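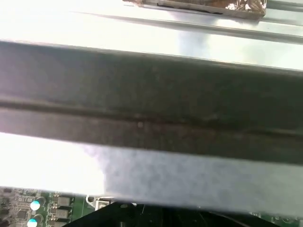
One customer told us the column widths finally stay where he puts them, and that he has stopped writing his own resize code for every project. He also asked for a way to save the layout between visits. Layout saving is in the current release and is covered further down this page.

Tevano Grid 2
Data table component for web applications
By Grotow

Overview

Tevano Grid displays rows and columns of data in a web page and lets people sort, filter, resize and edit them. It is written in plain JavaScript with no outside libraries. You add one script file and one style sheet, point the component at an element on the page and pass it your data.

Version 2 is a rewrite. The drawing code and the data code are now separate, so you can load the data part by itself for testing or for use on a server.

What it does

Sorting on one or several columns, with your own compare function if you need it
Filtering by text, number range, date range or list
Column resize, reorder, hide and freeze
Editing in the cell, with a check that runs before the value is saved
Layout saving to the browser or to your own back end
Export to CSV
Keyboard control in all modes
Over 30 events you can listen for

Cell renderers

A renderer is a function that gets the value, the row and the column, and returns text or an element. The package comes with 12 of them, including currency, date, tick box, progress bar and colour swatch. You can change the behaviour of a supplied renderer by passing options, or write your own. Renderers are called often, so keep them short and do any heavy work when the data is loaded.

If a renderer returns an element, the grid takes over its width and height. Margins set on that element are ignored – use the padding option on the column instead.

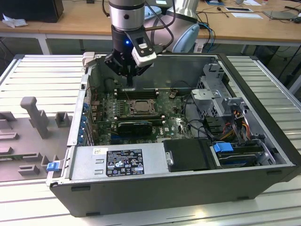
Inside a desktop tower, side panel off.

Requirements

Any current desktop or mobile browser. There is no support for Internet Explorer. The TypeScript definitions are in the types folder and are optional.

Projects built with Pacheco can install the grid as a plug-in. The Futenus theme pack works with version 2 as long as you load its style sheet after ours. Older themes made for version 1 will need their header rules changed, as the class names are different.

Licence

Single developer licence: $113, includes GST. It covers one developer and any number of finished sites. Updates within version 2 are free. Source code is included and you may modify it for your own projects, but you may not resell it as a component.

The trial is the full product with a small notice in the bottom row. Entering a licence key removes the notice. Nothing needs to be reinstalled.

Known issues

Frozen columns can flicker when the page is zoomed while scrolling.
Right-to-left text is lined up correctly in cells but not in the filter menu. A fix is planned for September.
Calling refresh() inside a sort event causes a second sort. Use refreshView() there.

Support

Support is by email and is included with every licence. Please send the version number, the browser and the smallest page that shows the problem.

Page last updated 18/07/2024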